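Okay, slide one. I'm reviewing the Clornier hand-held gripper kit today, and I'll say up front that I like it. You get 2 grippers for $3,000 – and yes, I paid for mine in June.

Look at the pads first. Plain blocks, angled in toward each other. 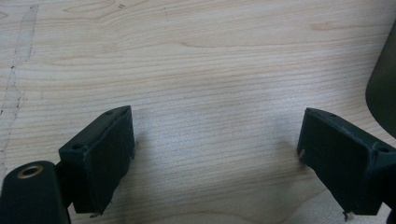

Slide 1: Finger pads, nothing between them

(Pause. Ask who's used the Huttunen.) Spare pads are $260, ouch! Then on to two-handed work, my favorite bit.
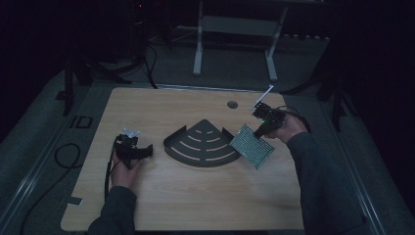
Slide 2: Right hand has the perforated panel, left is free

Take questions on price last.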